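# Propagation House Diary, Moltby

**February, 7:40 a.m.**

The house was opened at the usual hour and the overnight readings were entered in the log. The orchid benches held steady through the night. The fern bay dropped lower than the written standard allows, and the vent at the north end was found open by the width of a hand. It has been closed and the latch has been marked for repair. Thomas Negri has asked that the latch be replaced and not bent back again, and the request has been passed to the Sesthorpe office with this entry.

Watering on the orchid side was limited to the plants in small pots. The larger moth orchids were lifted one at a time and judged by weight, as the house procedure requires, and most were left alone. Two of the older plants on the lower shelf had water standing in the crown. It was drawn off with a twist of paper towel. Staff are reminded that the morning round is carried out at the level of the bark, with the spout held under the leaves, and that plants which have been splashed are to be dried before the round continues.

The principal business of the day was repotting. The bark in the center row had broken down to the point where it could be crushed between two fingers, and the pots smelled sour. Each plant was removed, the old mix was discarded, and the roots were sorted by touch. Firm roots were kept whatever their color. Hollow and soft roots were cut back to sound tissue with blades cleaned between plants. The new mix is medium bark with a little perlite and no moss. Moss was used in this row last year on the recommendation of the previous diary, and the result was a row of plants that never dried out in the winter months.

Serena Zuccaro questioned whether the repotting should have waited until the spikes were finished. The point is a fair one and is recorded. Plants in full flower were left in their old pots for that reason, with a yellow stake to show that the work is owed. Those with short spikes were repotted regardless, on the judgment that a lost spike is a smaller matter than a lost root system. The question will come up again in the spring and the house should settle on one rule by then.

**11:15 a.m.**

The Virág plants were moved. These are the six pale-flowered seedlings received from the Sesthorpe collection in the fall, and they have not done well on the east bench. The leaves have turned a dark, soft green and have grown long, and only one plant has shown any sign of a spike. The east bench receives direct sun for a short part of the morning and very little afterward. The seedlings now stand on the upper tier of the south bench, behind the shade cloth, where the leaves should lighten to the green of a new pea pod. A reddish edge to the leaf will be taken as a sign that they have gone too far forward, and they will be moved back one row.

The night temperature is the other half of the matter. The east bench sits over the heating pipe and stays nearly as warm at night as it does by day, a condition under which moth orchids will make leaves for a year and nothing else. The south bench cools properly after dark. No feed will be given to the seedlings until new root tips are seen.
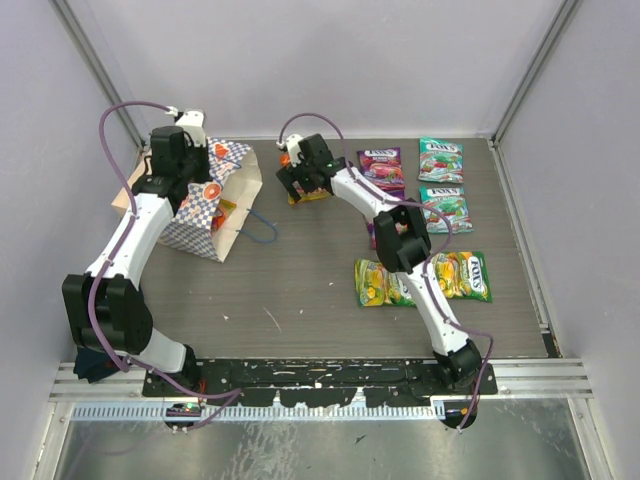
Lavanya Bangera writes in the margin of this entry that the Virág seedlings were spiked under lamps at Sesthorpe, and that she would not put the whole of the trouble down to the bench. In her view the plants are simply young, and a further season of leaf growth would do them no harm. She asks that at least one be left where it was, so that the two positions can be compared.

The suggestion has been adopted. The smallest of the seedlings was returned to the east bench after lunch and labeled accordingly. It will receive the same water and the same feed as the others, and the label is not to be removed at the next bench cleaning.

**2:30 p.m.**

Mealybug was found on the Malto cross, in the usual place, under the dry sheath at the base of the oldest leaf. The plant was taken out of the house at once. The sheaths were peeled away, the insects were wiped off with alcohol on a cotton swab, and the plant was set in the quarantine room, where it will stay for 3 weeks. The treatment will be repeated every 7 days during that period. The plants on either side were examined and appeared clean, but they will be checked again with the first repeat treatment.

Primo Leone has pointed out that the quarantine room has no humidifier at present and that the Malto cross is a thirsty plant with thin leaves. A tray of wet gravel has been placed beneath the pot, with the base of the pot held clear of the water. The door is to be kept shut. Anyone who enters the quarantine room in the afternoon is asked to finish all work in the main house first.

**4:50 p.m.**

The fern bay was misted once more and the heat was raised by a small amount to make up for the cold night. Several of the maidenhair fronds have browned at the tips. They will be left until the extent of the damage is clear, then cut at the soil line.

Tatiana Ondrejka reports that the rainwater tank is low and that the house will be on tap water before the end of the month unless the weather changes. Tap water at Moltby is hard. It leaves a white crust on the bark and on the rims of clay pots, and the slipper orchids in particular resent it. The remaining rainwater is therefore reserved for the slipper orchids and for the Virág seedlings. All other benches will go over to tap water from tomorrow, with a plain flush at every fourth watering and no feed on that day.

Outstanding at closing: the north vent latch; the yellow-staked plants in the center row; new labels for the upper tier, the ink on the present ones having faded past reading. The bark order has been placed and a delivery day has yet to be confirmed.

Vents closed, lamps off, door locked at 5:20.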